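The tower that came in from the garage

I have been promising a post on the family photo archive for months now, and since it's February and far too hot to be outside before six in the evening, I've finally sat down with a cuppa and the fan going to write it.

Quick recap for anyone new. When we cleared out my parents' house, I came home with three tubs of prints, two biscuit tins of negatives and a stack of old hard drives that had been living on top of the linen cupboard. The whole lot sat in our garage for ages (next to the camping gear, I'm a bit ashamed to say) until I got serious and gave myself one rule, which was to do a little bit every night after dinner and not worry about finishing.

So, the tally! The digital side of things is now 3963 photos, sorted by year and mostly by place. I thought that was a mistake when I first saw the number. I ran the count twice. There are a lot of doubles still in there and an entire folder of my dad's vegie patch, photographed from the back step in every season, and I can't bring myself to thin any of it out.

People always ask what I'm using, so: a flatbed scanner called a Flevberg that I picked up secondhand, a little cataloguing program called Stirkodel, and an old desktop computer with plenty of room in it for drives. I'm no computer person. I did learn a fair bit about the insides of one this summer, though, and I've gone from being frightened of the thing to being rather fond of it.
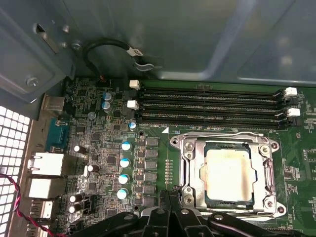
The scanner took some getting used to. I started out scanning everything at the highest setting it had, which meant each print took as long as boiling the kettle, and the files were enormous. These days I do ordinary prints at 300 dpi and save the fancy settings for the tiny ones, the little square prints with the white borders, where I might want to make them bigger later. If you're just starting, please don't do what I did and scan an entire tub before checking how it looks on the screen. I had a hair on the glass. It's on every beach holiday from Eden to Lakes Entrance, right across the sky.

Negatives are another story and I'm still slow at them. The holder that came with the scanner is a fiddly bit of plastic and the strips all want to curl up like bacon. I've had some luck putting them under the big atlas overnight. Cotton gloves, too, the cheap ones from the chemist. I resisted the gloves because I felt silly in them and then I saw my own thumbprint over my nan's face and that was that.

Sorting when you don't know the year

This was the part I dreaded most and it's ended up my favourite. Almost nothing was labelled. My mum wrote "at the lake" on the back of perhaps one print in every packet, and there were a lot of lakes.

I've become a shocking snoop for clues. Cars are good, if you know someone who knows cars. Haircuts are good within a couple of years. Curtains are the best of the lot! We had orange ones in the lounge room, then brown, then those awful vertical blinds, and once I'd worked out the order I could date pretty much any Christmas. The dog helped as well, going grey around the muzzle as the years went on, and there's a fence that only turns up after the big storm.

Anything I can't place goes in a folder called Dunno, which had 168 pictures in it this morning. I take a handful to my aunty's whenever I visit and she gets through them with a pot of tea, and we hardly ever stick to the photos. Last time we spent the whole afternoon on one shot of a caravan. 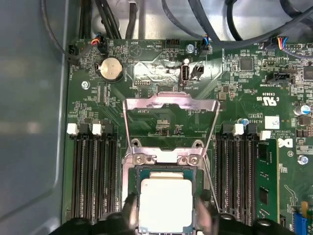

Backups, or please learn from me

One of the old drives was dead when I plugged it in. Just a click, click, click, and then nothing. I took it to the repair place in the arcade, Ekström, and they were lovely about it, but there was no getting anything off it. I still don't know what was on there. I have a feeling it was my brother's wedding, and I haven't had the heart to tell him.

So now I'm a nag. I keep one copy on the desktop, one on a portable drive in the bedroom drawer, and one at my aunty's, in a freezer bag with a note saying what it is. I swap hers over whenever I bring the Dunno folder. I've thought about paying for online storage as well, but our internet out here is rubbish and I reckon the first upload would take until Easter.

Don't forget the backs of the photos either. I scan those too if there's any writing at all. My grandfather's handwriting is on maybe a dozen of them, all capitals, very bossy, and I'd have lost that if I'd only done the fronts.

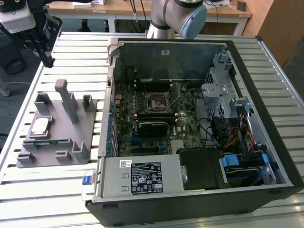

What's next

I'm getting a book made for Mum's birthday. I've been looking at Vekham, who do up to 20 pages in the small size before the price jumps, and picking the pictures is doing my head in. I started with a shortlist that would've filled a phone book. At the moment it's heavy on picnics and has far too many of me in a terry towelling hat.

After that it's slides. There's a whole carousel of them and the projector as well, which smells strongly of burnt dust when you switch it on. If you've scanned slides at home and have any tips, pop them in the comments, especially about mould, as a few of mine have gone speckly and I'm scared to touch them.

Right, it's cooled down and the tomatoes need a drink.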